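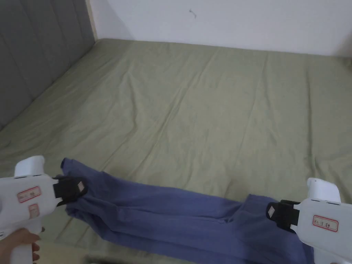
Handheld grippers at both ends of a blue garment.

Search articles
Go

Handheld gripper (cloth work)

A handheld gripper is a robot hand that you carry around yourself, with no arm behind it. You hold the handle, squeeze, and the jaws close on whatever you're after. I've edited this entry more than anyone should, mostly because I keep trying new ones and changing my mind, so read it as one person's notes that grew into an article.

Uses

People use them to work out how a robot ought to pick things up before paying for the rest of the robot. Cups and blocks are the usual first test and they tell you very little, in my opinion. Cloth is where you find out what a set of jaws is really like! It slides, it bunches up, it hides its own corners, and a gripper that's lovely on a mug can be hopeless on a pair of pants.

Most cloth tests are done in pairs, one gripper per hand, on a bed or a big table. A bed is softer and gives a little when you push the fingertips in to get under a fold (I much prefer it). On a hard table you have to come in flatter, and some jaws just scrape along the top.

Types of jaws

Two kinds come up again and again. Flat jaws close like a clothespin, with a pad on each side, and they're good at hanging on once they've got something. Curved, jointed fingers swing in from the sides and meet at the tips -- better for scooping up a fold, a bit worse at keeping hold of a thin hem. The Dornitz sits in the first group and the Surkadlow in the second, and I go back and forth between them.

Pads matter as much as the shape. A soft pad grabs well and wears out fast. A hard one lasts forever and lets go of anything silky.

Comparing them

The method I use came from Lucero Mosquera, who wrote it up as the Castaño sheet, and it's nice and simple. Drop the garment, don't tidy it, pick it up by two corners, spread it, put it down. One round is 120 tries with each gripper, and a try is a miss if the cloth slips or if you come up with a handful of bedding as well.
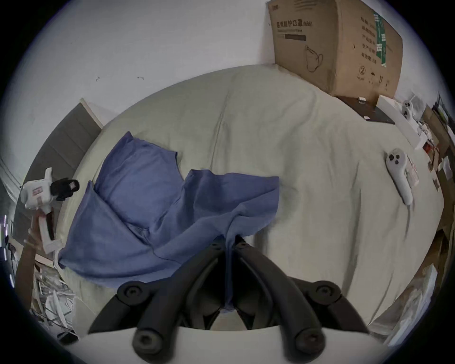

That second kind of miss is far more common than you'd think, especially with long fingers, which dig in deeper than you mean them to. My own fix is to come in at a low angle and close slowly. Lucero thinks I'm being too careful and that it makes the numbers look better than they should, and she may have a point.

I've logged 715 tries so far, over five garments. My notes for Sun 17 August say the curved fingers were quicker on anything already crumpled, while the flat jaws won on the long lift with both hands. Results from January were the other way round, but I had worn pads on then and I don't trust them much.

Weight and comfort

Hardly any write-up mentions this, so I will. After roughly 7 minutes of lifting and spreading, your thumbs know all about it. A handle that sits right under the jaws is easier on the wrist than one set further back, even if the whole thing weighs a bit more.

See also

Drirno (wrist mount)
Castaño sheet
Finger pads
Folding tests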